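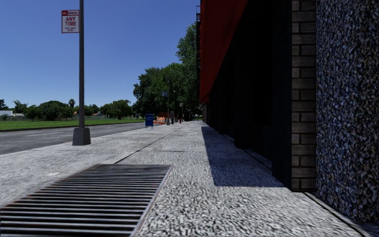
Sidewalk in the simulator, with the drain grate at lower left.

Policy trained in sim treats drain grates as holes

Osamu Fukuda
I'm training a sidewalk delivery policy in Flindard, using camera input only. Over 600 evaluation episodes it swerves away from the grate in 370, sometimes far enough to touch the wall on the building side. The grate is flush with the pavement and the collision mesh is flat, I checked. It also slows down at the edge of the building's shadow. Training used the stock Odthorpe randomization, which changes the sun angle but leaves ground textures alone. Is this a texture problem or a reward problem? I have 2 GPUs, so I'd like to avoid a full retrain.

Chantal Petrenko
Probably texture. We had the same thing with dark parallel bars on pale concrete – the encoder had only seen that kind of contrast at curb drops. Freeze the policy head and fine-tune the encoder with the grate's color, bar spacing and angle randomized. Keep some real drops in the mix or it will start driving off curbs. For the shadow, vary its darkness as well as the sun angle. Our swerve rate fell a lot after 5 short runs, but I only tested in sim, so I can't say what it does on a real street.

Udurach
Had this too. Lower the penalty for leaving the path and see what happens. Might be different in your version.

Osamu Fukuda
Encoder fine-tune is running now, thanks. The penalty change on its own made it hug the wall more.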